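Textiles > Woven Structures > Chapter 7

7 Twill Weaves

A twill is formed when each weft yarn passes over and under groups of warp yarns, the order moving one yarn sideways on every pick. The result is a diagonal line. In a 3/1 twill, the usual choice for denim, the warp covers most of the face. 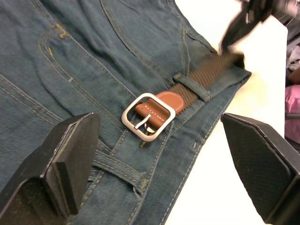

One reader of the first edition, writing from Grostbridge, objected that the angle of the line should be taught before the order of interlacing. Section 7.3 now treats the two together.

Steeper lines result when the warp is set more closely than the weft.

Shares: 30 | Comments: 3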